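Pricing the Folding Cell

Delia Husar wants two arms in the July budget. I have my doubts - mostly about the consumables line.

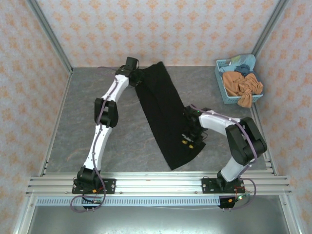
Two arms, one black cloth, laundry basket at the back.

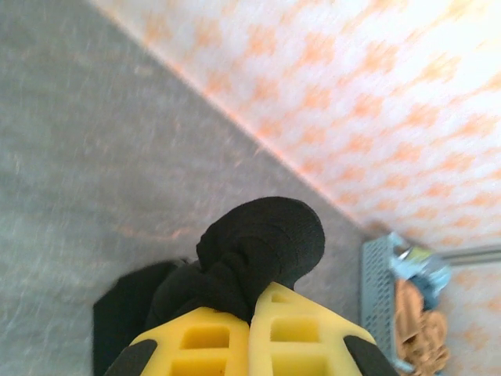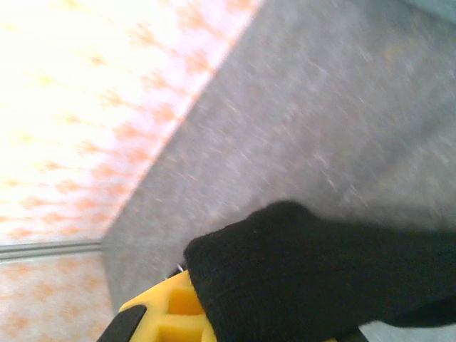

Yellow gripper on black fabric, both times.

Trukmont quotes $672 for a set of spare fingers and Parisi quotes $543. Neither will say how long a set lasts. I'd want five sets on the shelf before signing.

Recent
Skarnley lease terms
Binano: still no parts list

3 comments
Back to top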